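Inicio > Diario > Trabajo

Lo que cambia cuando la pinza entra por la puerta

Por Beril Kırmızıgül
Marzo
7 comentarios

Escribo en español porque mis compañeras del turno lo hablan mejor que yo, y quiero que ellas puedan corregirme. Pido perdón por las frases demasiado rectas.

Trabajo en Norholm, una empresa de limpieza y cuidado de viviendas. Antes mi jornada era sencilla de explicar: llegar, recoger la cocina, doblar lo que hay que doblar, anotar la hora y salir. Desde el otoño, una parte de nuestras horas pertenece a un proyecto que se llama Brultance. En esas horas hacemos las tareas de casa con una pinza de mano, y los movimientos quedan grabados para que después los aprenda una máquina.

Al principio yo pensaba que sería un trabajo más descansado, y me equivoqué. La mano sabe coger un paño sin preguntar nada. Con la pinza hay que decidir por dónde se entra, cuánto se abre, a qué altura se para la muñeca. En la primera semana me dolía el antebrazo derecho cada noche. Fadime Karakaya, que lleva 2 años más que yo en la empresa, me enseñó a apoyar el codo contra el cuerpo, y con eso mejoré bastante.

Las horas que más me gustan son las de mesa. La placa redonda queda a mano y el paño estampado está al lado.

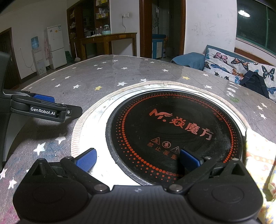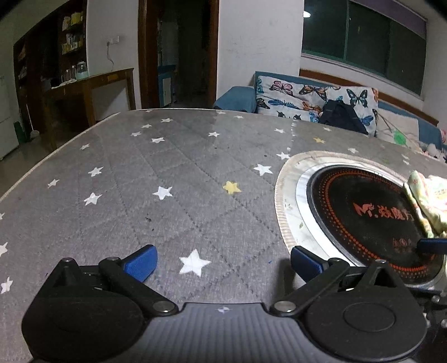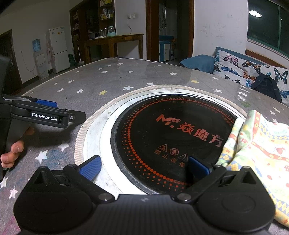
Las horas y los números

Lo que más ha cambiado es la manera de contar. Antes se contaban viviendas y ahora se cuentan también repeticiones. Joar Berge, nuestro coordinador, cuelga la lista cada mes junto a la máquina de café. En febrero el equipo hizo 3703 repeticiones válidas, y de ellas 526 eran mías. A mí esta cifra me dio orgullo, lo confieso, pero a Elif Naz le dio rabia, porque ella es más lenta y más cuidadosa, y la lista no tiene una columna para el cuidado. Hemos pedido que se quiten los nombres. Joar ha contestado que lo va a consultar con Fokberg, que es la oficina que paga el proyecto.

También ha cambiado la conversación. Cuando limpiábamos entre dos hablábamos todo el tiempo, de los hijos, del alquiler, de una serie turca que seguíamos. Con la pinza se habla menos, pues hay que mirar siempre la punta de los dedos azules. Echo de menos esto más de lo que esperaba.

¿Estoy enseñando a mi sustituta?

Mi hermano me hace esta pregunta en cada llamada. No tengo una respuesta buena. En la reunión nos dijeron que los robots harán las partes pesadas y que nosotras seguiremos en las casas. Puede ser. Yo he pedido que lo pongan por escrito en el contrato nuevo, igual que el plus por las horas de grabación, que de momento es solo una palabra de Joar.

Mientras tanto he aprendido cosas que no sabía de mi propio oficio. Nunca había pensado cuántas maneras hay de levantar la esquina de una tela. Fadime la toma siempre por el doblez y yo por la punta, y hemos discutido media tarde sobre cuál es mejor.

La próxima reunión es a las cuatro, en la sala pequeña. Llevaré la petición de los nombres, firmada ya por casi todo el turno.

Compartir · 2 veces compartido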